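Burger Station for a Small Arm, Part 2: Tray, Holders and the First Pick

Written by Pravesh Ngubane, Flimesari shared workshop
Posted 7 May 2022

In the first part I explained how to bolt the arm to the table and how to set the home position. In this part we make the place where the arm works. The task is a toy burger: the arm takes the pieces out of the holders and puts them in the tray, beginning with a bun half.

What you need

A white tray with a raised rim
Two clear acrylic holders with slots
Play food: bun halves, patties, cheese, tomato, lettuce
Double-sided tape and a pencil
A fixed camera on a stand
The arm with a two-finger gripper (mine runs on the Savon controller board)

Step 1. Fix the tray

Put the tray in front of the arm and move the arm by hand to all four corners. If one corner is hard to reach, move the tray, do not move the arm. I had to start again two times before I accepted this rule. When the position is good, mark the corners with the pencil and put tape under the tray. A tray that slides 9 mm is already enough to spoil a recorded position.

Step 2. Place the holders

One holder goes to the left and one to the right. The right one I turned so that it runs diagonally along the side of the tray. With the holder parallel to the tray, the wrist of my arm was turning too far and the controller stopped with an error. Please check this with your own arm, because the wrist limits are different from one model to another.

Step 3. Load the pieces

All pieces stand upright in the slots. On the right I keep bun, patties and lettuce, on the left cheese and tomato. Load them always in the same order and write the order on paper. The patties look very similar to each other and I have mixed them many times.

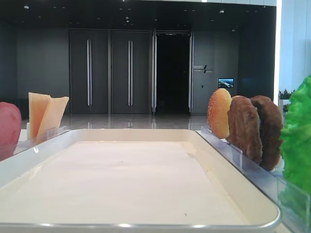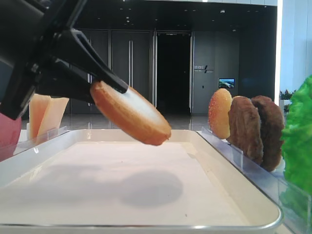

Top: tray empty, pieces standing in the holders. Bottom: the gripper holding a bun half over the tray.

Step 4. Teach the pick

Go down to the piece slowly. I use 11 percent of the full speed for the last part of the movement. Close the fingers until the piece does not turn when you touch it lightly, then save the position. Lift straight up for 70 mm before any sideways movement. If you go sideways too early, the piece pulls on the divider and the whole holder comes with it.

Step 5. Teach the place

Move over the middle of the tray and turn the wrist until the piece is flat. Then go down and open the fingers only a little. When they open wide and fast, they push the bun away, and the next piece will not land on it.

Step 6. Repeat and correct

Run the first pick 40 times before you teach the second one. I know it is boring. Write down each failure with one or two words, for example "slipped" or "hit divider". My friend Lazăr did not do this and he had to teach all his positions again in one evening.

Common problems

The bun slips out: put a thin piece of rubber on the inside of the fingers.
The camera loses the edge of the tray: move your lamp to the side, the glossy rim reflects much light.
The holder moves: clean the table with alcohol before you use the tape.

The position files are in the Lornia folder on the workshop server. In part 3 we will stack the patties and the cheese.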